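Weekend Bakery Counter Help – Marulanda Bakehouse, Flasthorpe
Posted 18/09/2018

We need two people for the counter, Saturday and Sunday mornings, starting as soon as you can. Busy shop, small crew, lots of regulars. Paid weekly.

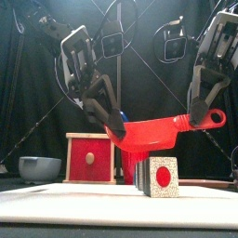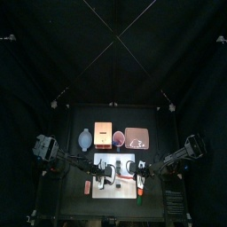
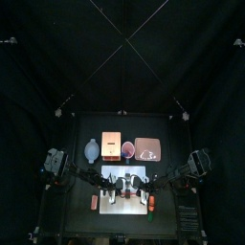
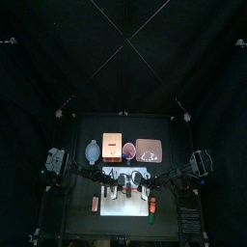

Red scoop in the first one, tabletop in the other three.

The job
Opening shift mostly. In by 5:30, doors at 6:30. Loading the cases, slicing bread, bagging rolls, ringing people up, coffee. Wipe down between rushes. Last hour is cleanup and counting the drawer.
Saturdays are the big one – 114 preorders last weekend plus whoever walks in. If you hate a line out the door this isn't for you.

Hours and pay
Sat and Sun, 13 hours a week total. Extra shifts come up before holidays and thru most of March, when we do the saint's day buns. Say so if you want them.
Pay is $12 an hour to start, tips split evenly at close. Goes up after 45 days if we're both happy.
Free bread. Day-old pastry too, take what you want at the end.

What we're looking for
Can get here on time at 5:30, own ride or close enough to walk. No buses that early.
OK on your feet the whole shift
Can lift a flour sack with help, boxes on your own
Polite before coffee
Food handler card, or get one in your first month. We pay for it
18 or over (slicer)
Counter experience nice, not needed. We use the Zokex register, takes one morning to learn. Spanish a big plus.

Not a baking job, sorry, we get asked a lot. Bakers are full right now. Both our current night bakers did start on the counter though.

Allergies – we handle wheat, milk, eggs, sesame and tree nuts all day. There is flour in the air. Please think about that before you apply.

How to apply
Come by the shop with a resume or just a page with your name, phone, where you worked last and which days you can do. After 10 is best, not Saturday PLEASE. Leave it at the register. You can also use the form on the Vistutar job board, search Marulanda. We check it most evenings.
We call everyone we want to meet. Interview is 20 minutes at the back table, then a paid trial shift, full rate plus tips. Bring closed shoes with some grip, hair tied back, no nail polish or rings. We have aprons.

Shop is on the corner across from the Flasthorpe post office, green door. Parking in back off the alley, dont block the delivery bay.

Listing stays up untill both spots are filled.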